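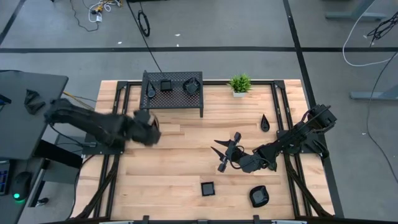

3.2 Construction du poste dans l'atelier partagé

Le poste Mundness est né d'une contrainte très simple : tenir dans le coin que l'atelier Flidberg voulait bien nous laisser, et se démonter en une soirée si quelqu'un avait besoin de la place. Nous avons monté le cadre un jeudi, à trois, avec des rails de récupération et un plateau en bois clair. Les deux bras sont fixés face à face, chacun sur son rail latéral (figure 3), et ce choix s'est révélé formidable à l'usage ! Tout le milieu du plateau devient une zone commune où l'un peut travailler près de l'autre, et l'étagère perforée noire, posée vers le bord supérieur, sert de lieu de rangement pour les petites pièces. Ces pièces sont noires elles aussi : cône, godets carrés, goutte, formes arrondies. Sur le bois clair, le contraste est excellent ; sur l'étagère, noir sur noir, la segmentation devient nettement plus délicate, et c'est précisément ce cas qui nous intéressait.

Figure 3. Le poste Mundness, vue d'ensemble. Pièces réparties entre le plateau et l'étagère.

La première version du cadre vibrait. À chaque accélération un peu franche, le plateau entier se mettait à osciller, et Volodymyr Kostiuk a passé deux soirées à resserrer des équerres avant que nous admettions que le problème venait des appuis. L'ajout de jambes de force en diagonale a tout changé. Nous encourageons vivement les lecteurs qui voudraient reproduire le montage à commencer par là !

Le logiciel de commande, Nerkis, tourne sur un ordinateur de bureau ordinaire. Inna Kobzar en a écrit la boucle principale, cadencée à 200 Hz, et Tymofii Ivanyshyn s'est chargé de l'arbitrage entre les deux bras : une pince qui entre dans la zone commune la réserve, l'autre attend ou contourne. La règle est rudimentaire, mais quel plaisir de la voir fonctionner dès le premier essai complet.

Au total, nous avons enregistré 1000 prises au cours de 7 séances, réparties entre trois types de tâches : dépose sur l'étagère, reprise depuis l'étagère et passage d'un bras à l'autre. Le passage reste de loin la tâche la plus capricieuse, surtout avec la pièce en goutte, dont la pointe offre peu de matière à saisir. Les réglages correspondants sont détaillés en section 3.3.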